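25. Mai 2018

Heute also Datenschutz. Seit dem Morgen bitten mich Firmen, von denen ich nie wieder hören wollte, inständig darum, mir weiter schreiben zu dürfen. Samevero vermisst mich schon jetzt. Ein Laden namens Drerkska, bei dem ich vor Jahren einmal einen Duschvorhang bestellt habe, will »in Verbindung bleiben«. So viel Zuwendung hatte ich zuletzt an meinem Vierzigsten, und da mussten die Leute kommen.

Gelöscht: alles. Dann aus Versehen auch die Mail vom Vermieter, in der stand, wann der Mann wegen der Therme kommt. Er kam um kurz nach acht. Ich war im Bademantel. Er hat sehr rücksichtsvoll mit der Therme gesprochen und nicht mit mir.

Nachmittags am Balkon gearbeitet, falls man das so nennen will. Die Tomaten, im Januar noch großspurig auf der Liste (fünf Sorten!), sind jetzt zwei Stängel mit Meinung. Marcelino sagt, ich gieße zu viel. Adhiambo sagt, ich gieße zu wenig. Beide haben übrigens keinen Balkon. Ich gieße jetzt abwechselnd nach Marcelino und nach Adhiambo, die Pflanzen sehen entsprechend aus.
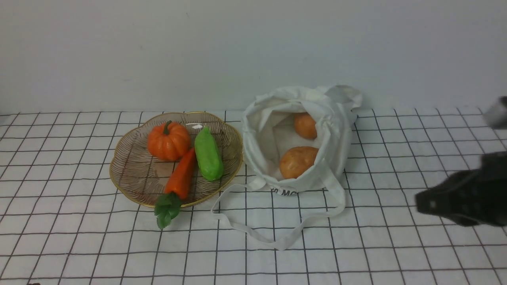

Spielzeuggemüse auf einem Tablett, daneben eine Stofftasche. Pflegeleicht und schneckenfest.

Abends bei Sepehr zum Essen. Er hat den neuen Grill eingeweiht, von dem er seit Ostern erzählt. 700 Euro, dafür kann er Bluetooth. Das Telefon meldet, wenn das Fleisch gar ist, und es hat sich gemeldet, nur lag es drinnen auf der Kommode und wir saßen draußen. Das Fleisch war dann sehr gar. Shabani hat drei Stücke gegessen und nach jedem »interessant« gesagt.

Langes Gespräch darüber, ob man mit fast fünfzig noch einen Schrebergarten anfangen soll. Die Warteliste liegt bei 15 Jahren, was die Frage etwas entschärft. Habe mich trotzdem angemeldet, noch am Tisch, mit fettigen Fingern. Musste dafür in die Verarbeitung meiner Daten einwilligen und einen Newsletter abonnieren.

Heimweg zu Fuß, 20 Minuten, warm. Vor der Haustür eine Schnecke, Richtung Balkon unterwegs, dritter Stock. Habe sie machen lassen.

Morgen Dünger kaufen. Und die Nummer vom Thermenmann suchen, das Wasser ist wieder kalt.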